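瓦楞纸落地展示架的折叠结构与运输破损问题
课程设计报告(包装工程方向)
2022年7月24日

一、选题的来由

本报告讨论的是超市里常见的落地式纸展示架。这种展示架在工厂里模切、压痕、粘合,然后压平装箱,到了门店再由店员打开立起来。我们组在实习的时候,去了一家叫 Tretamura 的小型包装厂,厂里负责打样的 Nuala Gilmartin 女士告诉我们,客户的投诉多数和印刷没有关系,问题出在展示架到店以后立不直,或者压痕处已经裂开。她建议我们把这个作为题目。

我是留学生,中文写作还不够熟练,有些术语是对照英文教材翻译的,如果和国内的习惯说法不一致,请老师指正。

二、研究对象

我们选的是客户 Kurkum 的一款调味料展示架,四层托盘,背板分成左右两片,中间一道竖向压痕。背板展开后高1125毫米,展开宽度800毫米。材料是双瓦楞,外层白卡,覆哑膜。原来的设计里,背板的压痕是单线,从上到下贯通,没有断点。

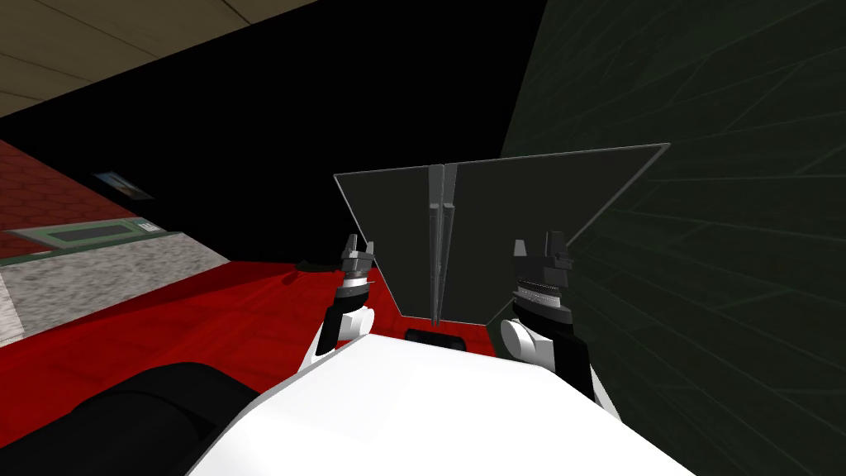

单线压痕的好处是加工简单,刀版也便宜。缺点是它只允许纸板向一个方向弯。如果装箱的工人把背板反折了,外层的白卡就会被拉伸,膜不会马上破,但是纤维已经受伤。到门店以后再折回来,裂纹就沿着压痕出现。我们把退回来的样品拿到灯下看,裂纹多数从上端开始,向下延伸,到第二层托盘插口的位置停止。我认为这和插口处纸板被托盘固定有关,不过没有做专门的试验来证明。

三、折叠角度和稳定性

背板展开的角度对展示架能不能站稳影响很大。角度太大,两片背板接近一个平面,前后方向容易倒;角度太小,托盘放不进去。原设计没有任何零件限制这个角度,全靠托盘的形状来保持。在托盘没有装上之前,背板是自由的,店员一个人安装时常常需要一只手扶着。
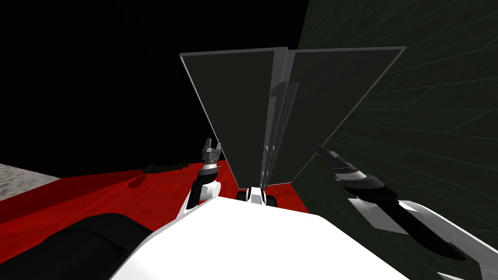

图2 两片深灰色半透明面板,中间一条竖缝,向上呈V形张开

我们做了三种改进的纸样:

方案甲:把单线压痕改为双线压痕,两线之间留出一张纸板的厚度,这样两个方向都可以折。
方案乙:保留单线压痕,在底部加一块三角形的限位底板,底板与背板粘合,展开时自动落下。
方案丙:双线压痕加限位底板。

方案乙的底板画了好几稿。第一稿的底板在压平时和背板重叠得太多,整包的厚度增加,原来的外箱放不下。第二稿把底板从中间对折,折线与背板的压痕对齐,厚度的问题解决了,但是粘合的位置变得很窄,厂里的糊盒机涂胶轮够不到,只能手工点胶。第三稿把粘合翼移到背板的左片,右片用插舌,这一稿可以上机器。后面的试验都用第三稿。

四、试验方法

试验在学校的包装实验室进行。每种方案做样品若干,先压平,在恒温恒湿箱里放置一夜,再按照运输包装的跌落程序处理,然后打开,检查压痕,最后装上托盘和重物。重物用沙袋代替调味料瓶。

评价的内容有以下几项:压痕表面是否开裂;展开后两片背板的角度是否一致;加载以后底部是否变形;一个没有经验的人安装需要多长时间。 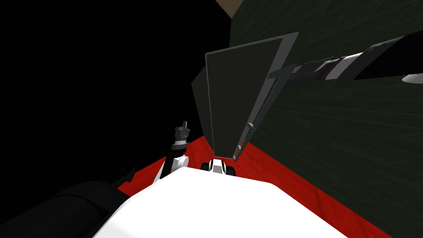
图3 白色圆弧形机身与左右两条机械臂

安装时间的测量,我们请了同年级其他专业的同学来做。他们事先只看一张图示说明,不给口头提示。原方案平均用时900秒,这个数字比厂里的估计长很多,主要的时间花在扶背板和找插口。方案丙用时最短,同学们打开纸箱以后,底板自己落到位,背板已经能站住,双手可以用来装托盘。方案甲比原方案只快一点。

需要说明的是,有一位同学把说明图拿反了,他的数据没有计入平均值。

五、结果

在开裂方面,双线压痕的效果很明显。原方案在67号样品上出现了贯通裂纹,长度超过背板高度的一半,其余样品是局部裂纹。方案甲和方案丙的样品经过同样的处理,只在上端看见膜的轻微发白,用手指摸没有断开的感觉。方案乙由于还是单线压痕,裂纹的情况与原方案接近。

在角度方面,带限位底板的两个方案比较好。没有底板的方案,加载以后左右两片会慢慢张开,放一夜以后更加明显。纸板受潮以后挺度下降,这个现象在教材里也有介绍。

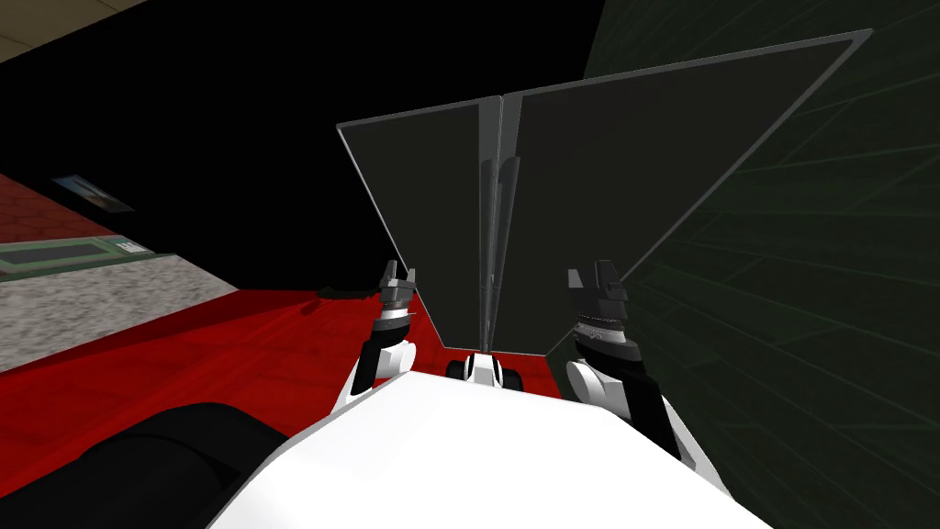

图片来源:Kurnura 图库

在成本方面,双线压痕需要重新做刀版,限位底板增加了用纸面积。厂里给我们算过,如果底板和托盘拼在同一张大版上,多用的纸可以从原来的边角料里得到一部分,但是拼版以后托盘的瓦楞方向要转九十度,承重会下降。Gilmartin 女士不赞成这样做,她说托盘的瓦楞方向不能动。我们接受了她的意见,底板单独排版。

六、和竞争样品的比较

老师在中期检查时要求我们找一款市面上的产品作对比。我们通过厂里借到一套 Ó Conaill 的展示架,它的背板不是折叠的,分为两块独立的板,用塑料扣连接。它的优点是没有压痕,所以也没有压痕开裂的问题;运输时两块板可以平放。缺点是塑料扣容易丢,而且回收时要先把扣子拆下来,与纸分开。借来的这一套就少了两个扣子,我们只好用双面胶代替,因此没有把它放进加载试验,只比较了结构和零件数量。

七、不足之处

第一,样品是用打样机切割的,压痕由压轮完成,和大生产的模切压痕不完全相同。压轮的压力比较均匀,实际生产中刀版边缘和中间的压力有差别,开裂的情况可能更严重。

第二,跌落试验只做了单箱,没有考虑堆码。门店仓库里展示架常常压在别的货物下面,这对限位底板的折线可能不利。

第三,我们没有测试印刷面积较大的深色版面。深色油墨在压痕处一旦发白,比浅色明显得多,客户会更在意。

八、后续安排

九月开学以后,我们准备用方案丙的刀版在 Tretamura 的模切机上做一次小批量试产,刀版费用由厂里承担。试产的样品会送到 Kurkum 的两家门店,由店员安装并填写意见表。意见表的初稿放在附录二,请老师看一下问题的顺序是否合适,其中关于插舌松紧的那一题,我和组员的看法还没有统一。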